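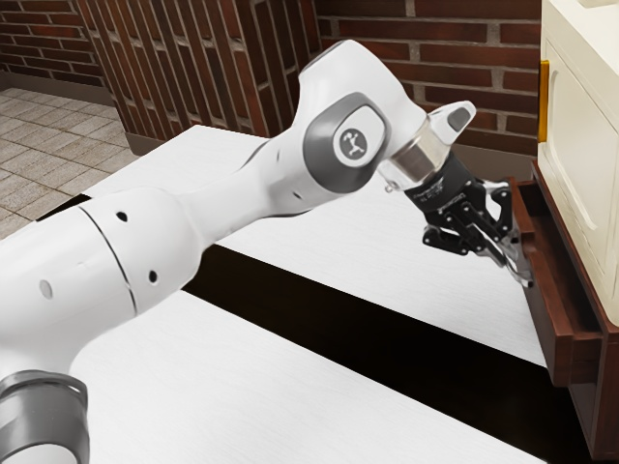 Heywood Drawers, data card

Version of 2022-04-08

Heywood Drawers is a set of simulated episodes for training arm policies on cabinet tasks. It was put together for the Brumedier project and is meant for behavior cloning. Everything in it was rendered. There is no real-robot footage in this release.

Contents

The set holds 3,316 episodes, of which 793 are held out for validation. The split is by kitchen layout, so no layout appears on both sides. There are 32 layouts. They differ in wall and floor textures, cabinet finish, table placement and handle type.

Each episode covers one instruction, such as "open the drawer" or "close the drawer." There are 13 instruction templates. The wording was written by hand and is stored as plain text next to the episode.

How episodes were gathered

Operators drove the arm in Erkon, our simulator, with a handheld controller. An episode starts when the operator presses record and ends when the drawer or door passes its joint threshold, or at the time limit. Timeouts are kept and marked success = false. Filter them out if your method can't use them.

Start poses for the arm are random within a small box above the tables. Drawers may start closed, partly open or fully open.

Views

Every step has a view over the arm and a close view at the gripper. The two are rendered at the same simulator tick. 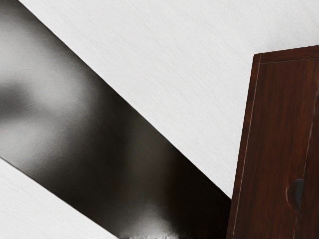
In the close view a finger can cover a large part of the picture, and a knob or handle may be visible only for a few steps. We did not drop these steps. Policies trained on the close view alone did poorly on closing tasks in our runs, so we suggest using both views.

Fields in each step

joint positions and velocities
gripper opening
end-effector pose in the base frame
drawer and door joint values
both views, as PNG

Actions are end-effector deltas plus a gripper command. Rotations are axis-angle, in radians.

Known problems

Brick and wood textures are stretched on some surfaces. Contact between fingertips and thin drawer walls is sometimes unstable, and the drawer can jump by a small amount in a single step. Episodes recorded before October used an older friction setting and carry the tag friction_v1.

Loading

Use the reader in the Inus package. It returns episodes as dictionaries and skips files with a bad checksum, printing the path of each one it skips.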